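Visit to the Batel Works: Report of the Small Kitchen Appliance Study Group

7 February 2019
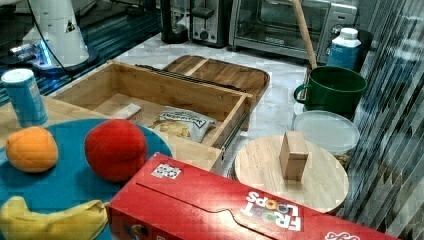 Toaster and toaster oven on a marble worktop.

Members of the study group were received at the Batel works in January, at the invitation of the company. The visit had been requested following the group's earlier discussion of repairability in household goods, and was intended to give members a first-hand view of how toasters and small ovens are assembled, tested and returned for repair. The party was met at the gatehouse by Edeltraud Stüber, head of product testing, who accompanied us throughout.

The works occupies two buildings on the edge of the town, joined by a covered way. The older of the two was put up for the manufacture of enamelled pans and still has its original sawtooth roof. Production of pans ceased before the present company took the site, and the building now houses metal pressing and the paint line. Final assembly, testing and the repair department are in the newer building.

Pressing and forming

The tour began in the press shop. Steel arrives in coils and is cut into blanks, which are then formed into side panels, crumb trays and oven linings. Ear protection was issued and was needed. Ms Stüber explained that the crumb tray had been redesigned after a number of customers wrote to say that they did not know their toaster had one. The new tray has a wider front lip and pulls out from the side. Members were shown both versions, and it was agreed that the newer one was easier to grip.

Tools for discontinued models are kept on racks along the north wall. The company's policy is to retain them for six years after the last unit is sold, so that replacement panels can still be pressed in small batches. Asked whether this was expensive, our hosts replied that the floor space was the main cost and that the racks would otherwise be in the way of nothing in particular.

Heating elements

The heating elements for the toasters are wound on the premises. Resistance wire is fed on to thin sheets of mica by a row of winding machines, each watched by one operator, and the finished sheets are checked for even spacing before they go forward. Elements for the ovens are bought in from Pillico, already sealed in their metal sheaths, and are tested on arrival by sample.

Some discussion took place on the subject of uneven browning, which had been raised by several members before the visit. The company's view is that most complaints concern bread of unusual height, where the top of the slice stands above the element. A smaller number are due to slices leaning to one side when the guide wires have become bent. The guide wires can be replaced, though the part is not at present listed in the customer catalogue. We asked that this be reconsidered.

The test room

The greater part of the morning was spent in the test room. Each new design of toaster is put through 1000 cycles of the lever before it is approved, and the door of each oven is opened and closed the same number of times. Dials are turned, cords are pulled and flexed, and outer surfaces are measured for temperature after prolonged use. A separate bench is given over to bread. Loaves are delivered daily from a bakery in the town, and the slices are compared after toasting with a printed card of shades. Members were invited to place a set of slices in order and did so with limited agreement.

The group noted that the test loaf is a plain white one of standard thickness. It was put to Ms Stüber that many households now eat seeded and sourdough bread, which browns differently. She accepted the point and said that a second loaf was being considered for the oven range in the first instance.

Lunch was taken in the staff canteen. The secretary wishes to record the group's thanks for the vegetarian arrangements, which had been asked for at short notice.

The repair department

In the afternoon members were taken through the repair department by its supervisor, Josphat Mwaipopo. Up to 400 appliances are received in a month, most of them by post. Each is given a card on arrival, and the card stays with the appliance until it is sent back. The commonest faults in toasters are a lever that will not stay down and a failed element on one side. In ovens they are loose door hinges and worn thermostats.

Mr Mwaipopo drew attention to the screws. Older models were closed with a type that required a special driver, and a customer who wished to clean behind the elements had no reasonable means of opening the case. All models introduced recently use ordinary cross-head screws. He also remarked that a good many appliances arrive with nothing wrong beyond a full crumb tray, and that these are emptied, checked and returned without charge.

The carrier used for returns is Fastley. Members who had experience of sending goods back asked about packaging, and were told that a flat-packed box can be supplied on request. It would be helpful if this were stated in the instruction leaflet.

Matters for follow-up

The company has undertaken to write to the group on the listing of guide wires in the catalogue and on the wording of the leaflet. The group for its part will send a summary of members' replies to the questionnaire on toaster cleaning, once the remaining forms are in.

A visit to the Ó Briain kettle works has been proposed for the next programme. Places will be limited to those able to manage stairs, as the building has no lift. Members who wish to attend should give their names to the secretary.

Comments (2)

M. Hale
I was sorry to miss this. Did anyone ask about spare knobs for the older ovens? Mine split last winter and I have been using pliers.

Secretary
Knobs are held for most models and may be ordered from the repair department. Please quote the number on the plate underneath.

Recent items
Questionnaire on toaster cleaning: reminder
Notes from the discussion on repairability
Descaling kettles in hard water areas
Programme of visits and how to book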